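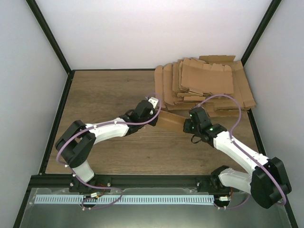

Archie Cowie wanted to know, before he'd even taken his coat off, whether it could fold a carton without crushing the corners, and how long he'd have to stand next to it while it learned. Fair questions, and ones I've been asked a lot this winter, so I'm going to answer them in the announcement itself.

01/03/2025 – Brivov opens orders for the Dreltum two-arm carton bench

I'm really pleased to say that Dreltum is on sale from today! It's a tabletop bench with two arms on a shared rail, made for small packing rooms that get their boxes in flat and put them together by hand. One arm takes one end of the cardboard, the other arm takes the other, and they work the piece between them over the table. We went for two arms early on (I did push for one, to keep the price down, and I was wrong) as a floppy bit of cardboard really does want holding at both ends.

So, Archie's questions. Corners first. During our February trial at Buchanan, the bench made up 2,366 cartons, and 54 of those were put aside for a bent flap or a squashed corner. I'd like that second number to be smaller. Most of them came from one batch of card that had been kept in a chilly store and gone a bit soft, and we've changed the grip settings for softer card – that update goes out with every bench we ship.

As for the teaching, you show it a new carton style by guiding the arms through the folds yourself, and we ask for 200 goes per style. It sounds like a lot, I know! The Buchanan team did theirs in short spells over two afternoons with the radio on, and you can stop and pick it up again whenever you like.

What it won't do yet is tape. It won't put anything in the box either, and very glossy printed card still gives it trouble, so please send us a few of your own blanks before you order and we'll tell you plainly how they get on.

Each order includes the bench, both arms, the teaching software and a day's set-up visit. You can buy outright or rent by the month. Our workshop in Trekovdale is open for demonstrations by appointment – bring your awkward boxes, we like those best. For prices, a visit or a chat about card thickness, get in touch with the Dreltum desk at Brivov, Trekovdale.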